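Subject: Re: Straightness on drawn hex, and which certificate to ask for
From: Ottmar Wegener
To: bar-and-section list

Replying to the whole list, as two other people wrote to me off-list with the same question.

On the original post:

> We buy cold drawn hex in free-machining carbon steel for
> automatic lathes. The last two deliveries came from the same
> stockholder, Posenel, but from two different mills. The first
> lot ran fine. The second lot whips in the bar feeder above
> 827 rpm and we have had to slow every job down. The supplier
> says it is within tolerance and has sent a certificate. The
> certificate gives chemistry and tensile figures and says
> nothing at all about straightness. Are we entitled to reject?
> And what should we have asked for in the first place?

Short version: probably not, on the order as you described it, and you should have put a straightness figure on the order.

Longer version. I ran the drawing and straightening section at Brimmont until I moved over to purchasing, so I have been on both ends of this argument.

A mill certificate of the usual kind reports the heat. It tells you what was in the ladle and what a test piece did in the tensile machine. Straightness belongs to the individual bar, and it can change after the certificate is printed. A bundle that left the straightener in good order can be bent by one bad lift with a single sling in the middle. So when your supplier sends the certificate as an answer to a straightness complaint, he is answering a different question. I don't think he is being dishonest. The person in the sales office pulls the only document there is.

What you can do now, with the lot you have:

1. Check the bars yourself before you write again. Put a bar on two rollers or V-blocks, turn it by hand and read the total movement on a dial gauge at the middle. Halve it to get the bow. With hex you have to read on the same feature each time, so I use the corners and ignore the flats, or read all the flats and compare them in opposite pairs. Write down which method you used.

2. Take bars from the outside and the inside of the bundle. If only the outside ones are bent, the damage is from handling, and you will be talking to the haulier or your own yard. If they are all bent the same way, look at the straightener setting or at residual stress from the draw.

3. Look at the ends separately. Hex often comes off a straightener with a hook in the last few inches, and on a feeder that hook does more harm than a long gentle bow. We used to crop 3 inches from each end for two of our customers and charge them for it. They never complained about the charge.

4. Cut one bar in half lengthwise if you have a saw that can do it. If the halves spring apart, the bar is carrying stress, and it will move again when you machine it no matter how straight it is today. We had one heat from an outside mill that went through the straightener three times and came back bent from the stores each time. In the end it was stress relieved and sold for something else.

5. Ask the stockholder for the bundle tags for both lots. You need to know whether the second mill straightened in line or off coil. Small hex is very often drawn from coil, straightened and cut in one pass, and the result depends a lot on who was minding the machine.
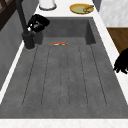

What to put on the next order

State the grade, the size across flats and the tolerance class as you do now. Then add a line for straightness, giving the maximum bow and the length over which it is measured. Without the length the number means nothing. Say whether it applies to the whole bar or excludes the ends, and if it excludes the ends say how much.

Add a line for the end condition. "Chamfered one end" is cheap at the mill and expensive in your own shop.

Ask for an inspection report for dimensions, by bundle, separate from the material certificate. Some stockholders will refuse on small quantities. Pfeiffer will do it if you take full bundles, and Omulden did it for us without any extra cost, although we had to remind them each time.

Name the packing. Ours says at least 5 ties per bundle and lifting with a spreader beam only. We also refuse mixed heats in one bundle.

On price, expect to pay more. When we added the straightness line, the extra on our regular sizes came to 79 dollars a ton. I put that against the spindle hours we had been losing and stopped arguing about it.

One more point on the second question in the original post:

> Could we just straighten them here? We have a hydraulic press.

You can straighten round bar that way with patience. I would not do it with hex under an inch. You tend to mark the corners, and it is easy to put in a twist that you won't notice until the collet does. Twist is not covered by your straightness line either, by the way. If your feeder tubes are tight on the corners you may want a separate figure for that.

If the original poster can send the roller readings for both lots I will look at them. Please say which mill is which. I am back at my desk in September and will be slow to answer until then.

Ottmar Wegener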